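Nine Lives and a Night Shift: A Talk with Ga-eun Yeon of Zikdale

7/13/18

When I first wrote to Ga-eun Yeon asking whether she'd talk with me about the barn cats of Zikdale, she answered within the hour, and the answer was mostly about a cat named Derkico who had that morning gotten himself stuck behind a feed bin. I knew then that we'd get along. We ended up on the phone for the better part of an afternoon, and I've tried to keep as much of it as I could, because she tells a story the way my grandmother did, with plenty of side roads.

Ga-eun runs a small placement program for cats who can't be house cats. These are grown animals, most of them, who have lived too long on their own wits to enjoy a sofa, and who would do poorly in a shelter. She finds them barns, stables, greenhouses and the odd winery. Since she began she has placed over 900 of them, and she can still tell you something about a surprising number.

"People think of it as second best," she told me. "Like the cat flunked out of being a pet. I don't see it that way at all. Some of these cats want a warm loft and a bowl at six o'clock and to be left alone in between, and who am I to argue? I have days like that myself."

She didn't grow up with cats. Her father was allergic, and the family kept finches. The first cat in her life was a gray tom she called Hwang, who turned up under the porch of a rented house one March and stayed for 2 years without once letting her touch him. "I fed him every night and talked to him the whole time," she said. "I told him everything. My job, my divorce, the price of tires. He'd sit there just out of reach and blink at me. When I had to move I couldn't leave him, and I couldn't bring him into an apartment either, and that was how I started calling farms."

The farm that said yes belonged to Bautista Echeverría, a horse breeder with a long low stable and, at the time, a great many mice. He has taken 20 cats from her over the years, always in pairs, and he joined our call for a while from what sounded like the inside of a tractor.

"She came here with this cat in a carrier and a list," he said, laughing. "Where he sleeps, what he eats, how long I have to keep him shut in. I said, lady, it's a cat. She said, no, it's Hwang." He did everything on the list. Hwang lived out his days in the tack room, and Bautista told me, a little gruffly, that toward the end the old fellow had taken to sleeping on his jacket. Ga-eun hadn't heard that part before, and there was a bit of quiet on the line – I had to clear my throat myself.

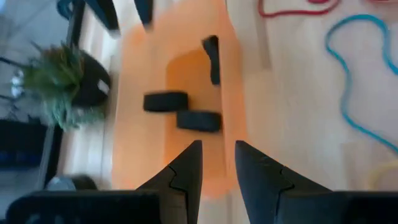

The first month in the barn

I asked her what goes wrong most often, and she didn't have to think. It's the shutting in. A cat let loose on the first day will try to walk home, even if home was a parking lot, so she asks every barn to keep new arrivals in a closed room or a large crate for a few weeks, with food, litter and a box to hide in.

"Everybody feels mean doing it," she said. "They call me on the third day and say he's crying, he hates it, can I open the door? And I say please don't. Go sit with him, read him the newspaper. By the fourth week he knows your voice and the sound of the can, and then you can open the door and go about your business."

All her cats are fixed and vaccinated before they travel. She won't bend on that, or on the cats going in pairs. She did bend once, for a black female named Cumo who fought with every companion she was offered, and who now rules a plant nursery by herself. The owner sends a card at the holidays, signed with Cumo's name.

Money is the usual worry. Last year's food bill for the cats waiting on a place came to $2,919, and she covers a good deal of it by selling catnip mice she sews at her kitchen table in the evenings. I asked whether she ever got tired of it. She said she got tired of sewing the ears.

Before we hung up I wanted to know about Derkico and the feed bin. He was out, she said, he'd had his breakfast, and he was back behind it.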